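Dadine sets out equipment plan for handheld grippers

Jul 14, 2021

Dadine has agreed an equipment plan for the coming year that puts most of its money into handheld grippers and leaves the purchase of new robot arms for later. The plan was drawn up by Erdal Oral, who looks after equipment and stores, and was passed without changes.

Under the plan the company will buy eight pairs of grippers, along with spare finger pads, marker tags, chargers and head-mounted cameras. Work with handheld grippers on everyday desk and table items continues in the meantime.
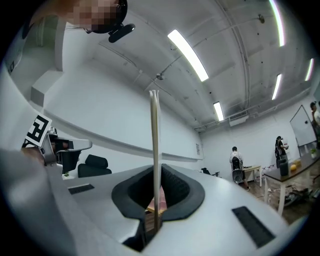
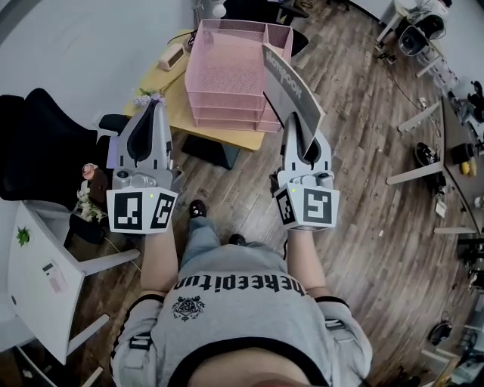

Two suppliers were asked to quote. Podura offered the lower price per pair but wanted payment in full with the order. Amrani was dearer, though its quote included a repair service and a set of replacement pads with each pair. Dadine has chosen Amrani for the grippers and will buy its storage cases from Podura.

Oral said the repair service had settled the matter. "We had budgeted for buying things and hardly at all for keeping them going," he said. "Pads wear out, cables get trodden on, and a pair that is waiting for a part is no use to anyone. I would sooner pay a bit more at the start and know what the year is going to cost."

The grippers will come in two deliveries. The first will be checked and put to use before the second is released, and Dadine can change the pad type between the two if the first batch does not suit thin items such as cards and sticks. Oral said thin items had been the hardest to plan for – a pad that holds a box well may be too soft for a sheet of card.

A smaller sum has been set aside for the things to be handled. The list runs to 300 items, mostly stationery, kitchen goods and desk storage, and will be bought locally as needed. Items that break will be replaced with the same model where it can still be found.

The plan also covers recording software from Vamix, paid for by the year. Dadine looked at a longer agreement but decided against it, as the number of people using the software may change once the second delivery is in.

Robot arms were discussed at length. An earlier draft of the plan, written in May, had included two, with a stand and safety fencing. They were taken out when the cost of fitting and electrical work was added. Oral said the arms would be looked at again when the next budget is prepared, and that quotes already received would have to be renewed by then.

Orders for the first delivery have been placed. Staff who need extra chargers or cases before it arrives should send their requests to the stores desk.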